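Seite drucken
Artikel per E-Mail versenden

Warum muss ein Bett eigentlich bezogen werden?

Von Jade Girard

Es gibt Sätze, die Erwachsene offenbar von Geburt an können. »Zieh eine Jacke an« ist so einer. Ein anderer lautet: »Heute wird dein Bett frisch bezogen.« Meistens fällt er, wenn man gerade gemütlich darin liegt.

Valentin Koller ist neun und hat uns dazu einen Brief geschrieben. Er will wissen, warum man ein Bett beziehen muss, das am selben Abend sowieso wieder zerwühlt wird. Das ist eine gute Frage. Seine Mutter findet sie vermutlich weniger gut.

Fangen wir ganz unten an. Auf der Matratze liegt das Laken. Früher war das einfach ein großes Stück Stoff, das man ringsum unter die Matratze stopfte. Wer unruhig schlief, hatte es morgens um die Füße gewickelt. Deshalb gibt es heute das Spannbettlaken. Es hat am Rand ein Gummiband, das sich unter der Matratze zusammenzieht wie der Bund einer Turnhose. An den Ecken ist der Stoff so genäht, dass er wie eine kleine Mütze über die Matratzenecke passt. 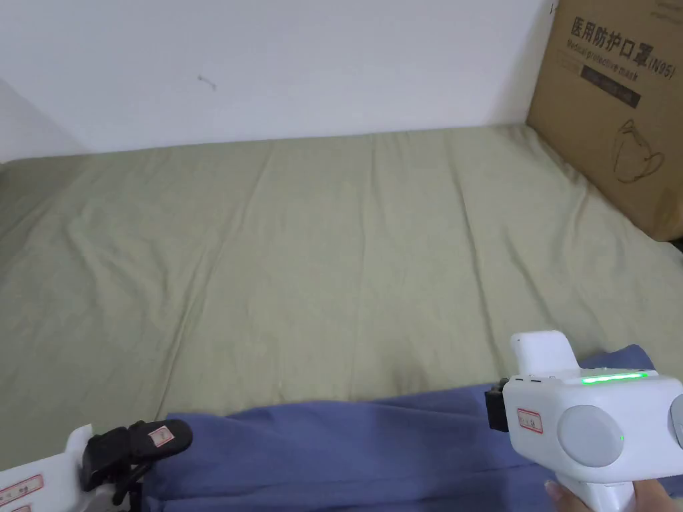 Das Spannbettlaken sitzt, ein paar Falten hat es trotzdem.

Woher kommen Falten überhaupt? Ein Stoff besteht aus vielen dünnen Fäden, die kreuz und quer übereinander- und untereinanderlaufen. Wird er geknickt und zusammengedrückt, zum Beispiel im Schrank unter drei anderen Laken und einer Tischdecke, die keiner mag, dann biegen sich auch die Fäden. Baumwolle bleibt besonders gern so, wie man sie hingelegt hat. Beim Bügeln helfen Wärme und ein wenig Feuchtigkeit den Fasern, wieder gerade zu werden. Man kann das Laken auch ungebügelt lassen und einfach darauf schlafen. Den Fasern ist es egal, den Großeltern meistens nicht.

Nun zum Schmutz. »Ich bin aber gar nicht schmutzig«, schreibt Valentin, und er hat das »gar« zweimal unterstrichen. Wir glauben ihm. Trotzdem bleibt jede Nacht etwas von ihm im Bett zurück. Unsere Haut erneuert sich ständig und wirft dabei winzige Schüppchen ab, die man einzeln kaum sehen kann. Dazu kommt Schweiß. Auch wer nur daliegt und vom Fliegen träumt, schwitzt ein wenig, und im Sommer ein wenig mehr. Haare fallen aus, und manche Menschen essen im Bett Kekse. Namen nennen wir keine.

Von den Hautschüppchen leben die Hausstaubmilben. Das sind Tiere mit acht Beinen, verwandt mit den Spinnen, aber so klein, dass man sie ohne Lupe oder Mikroskop nicht erkennt. Sie beißen nicht und sie stechen nicht. Sie möchten es warm und feucht haben und in Ruhe essen, also ungefähr dasselbe wie wir in der Badewanne. Manche Menschen reagieren aber allergisch auf den Kot der Milben. Dann niesen sie, oder die Augen jucken. Ganz los wird man die Tierchen nicht, man kann ihnen aber regelmäßig das Buffet abräumen. Dafür kommt die Bettwäsche in die Waschmaschine. Viele Leute wechseln sie alle zwei Wochen, wer stark schwitzt, macht es öfter.

Und das Kissen? Das hat einen eigenen Bezug, denn darauf liegt das Gesicht, und das Gesicht ist fleißig. Es gibt Fett von der Haut ab, dazu kommen Reste von Creme oder Zahnpasta, und bei offenem Mund läuft nachts auch einmal Spucke. Ein Bezug lässt sich leicht abziehen und waschen. Ein ganzes Kissen zu waschen ist mühsamer, und bis es innen wieder richtig trocken ist, kann es lange dauern.
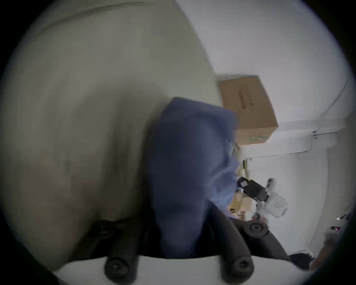
Einen Bezug auf ein Kissen zu ziehen, sieht bei anderen immer leicht aus. Man selbst steckt nach einer Minute bis zur Schulter darin und hat das Kissen quer. Folgender Trick hilft: Dreht den leeren Bezug zuerst auf links, also mit der Innenseite nach außen. Steckt beide Arme hinein, bis die Hände hinten in den Ecken sind. Jetzt packt ihr durch den Stoff hindurch zwei Ecken des Kissens und haltet sie gut fest. Dann stülpt ihr den Bezug darüber, schüttelt kräftig und zieht ihn bis ans andere Ende. Bei der großen Bettdecke geht es genauso, nur braucht man dafür längere Arme oder einen Bruder, der gerade nichts vorhat.

Bevor das Kissen an seinen Platz kommt, wird es noch aufgeschüttelt. Auch das hat einen Sinn. In vielen Kissen stecken Federn oder weiche Fasern, und dazwischen sitzt Luft. Die Luft macht das Kissen bauschig. Wenn ein Kopf die ganze Nacht darauf liegt, wird ein Teil davon herausgedrückt und die Füllung rutscht zur Seite. Beim Schütteln verteilt sie sich neu. Das Kissen anschließend auf den Bruder zu werfen, gehört streng genommen nicht dazu.
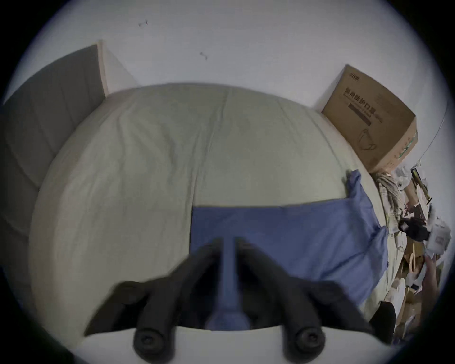 Bleibt die Frage, ob man das Bett auch jeden Morgen machen muss. Da wird es kniffliger, als die Erwachsenen gern hätten. Direkt nach dem Aufstehen steckt in Laken und Decke noch die Feuchtigkeit der Nacht. Wer alles sofort glatt zudeckt, sperrt sie ein. Besser ist es, die Decke zurückzuschlagen und das Fenster zu öffnen. Dann geht man frühstücken. Danach darf die Decke ordentlich hingelegt werden, und das dauert kürzer als jede Diskussion darüber.

Valentin hat uns inzwischen einen zweiten Brief geschickt. Er lüftet sein Bett jetzt gründlich, berichtet er, und zwar seit Donnerstag ohne Unterbrechung.

Wortkasten

Auf links drehen: die Innenseite eines Stoffes nach außen wenden. Mit der linken Hand hat es nichts zu tun.

Kopfteil: die senkrechte Wand am oberen Ende mancher Betten. Sie kann aus Holz sein oder gepolstert, dann lehnt es sich beim Lesen angenehmer.

Steg: der Rand eines Kissenbezugs, der bei manchen Modellen flach übersteht. Er wärmt nicht und stützt nicht, er sieht bloß vornehm aus.

Seite drucken
Artikel per E-Mail versenden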